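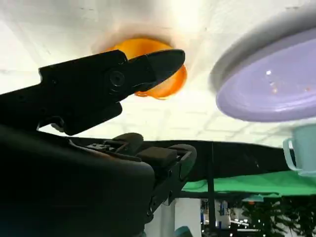 A robot that has learned to put fruit on a plate can usually do it well in the spot where it was taught. Move the plate a hand's width to the left and it may close its fingers on air. Most people who train robot arms know the problem, and the usual cure is to record more and more examples until every likely layout has been covered.

A small group at the Halmont laboratory has been trying something cheaper. Their method, called Culel, keeps the number of examples low and changes what the robot is asked to learn from each one. In place of copying the whole path of the arm, the software learns only the last short stretch, from the moment the hand is close to the object. Getting the hand there is left to an ordinary motion planner.

"The long reach is a solved problem," says Anahera Henare, who leads the work. "We were spending most of our recordings teaching the robot something it could already do."

The test task is setting a small table with a plate, a mug and peeled mandarins. The fruit was Bevan Nepia's choice. A mandarin without its skin gives under pressure and has no flat side to hold, so a grip that would do for a mug can easily spoil it.

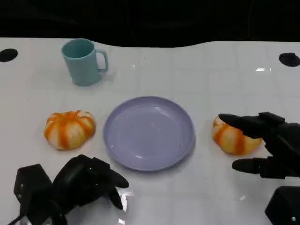 Thaddäus Gisler
Science writer

The hands each work with one finger above the fruit and a thumb below. Cameras near the wrists supply the close view that Culel relies on, and a higher camera is used to decide which object to go for first.

The group recorded 2,565 demonstrations by hand between March and the end of the summer. After short or faulty runs were thrown out, 2,116 were left. A standard model trained on all of them placed the mandarin on the plate in 60 per cent of trials when the layout was new to it. Culel, given the same recordings, managed 66 per cent.

That is a modest gain, and Henare says so. She is more interested in a second result. When the training set was cut by half, the standard model got much worse and Culel lost very little.

Rawiri Hoani, who ran the trials, says the failures that remain are mostly of one kind. The fingers meet the fruit slightly too high, and it rolls. A touch sensor in the fingertip might help, but the group wants to see how far cameras alone will go.

Farhad Kiani of Barton, who was not involved, would like to see the method tried on a crowded table. "With three or four things on it you nearly always have a clear way in," he says. "Kitchens aren't like that."

The next round of trials will add bowls stacked inside one another.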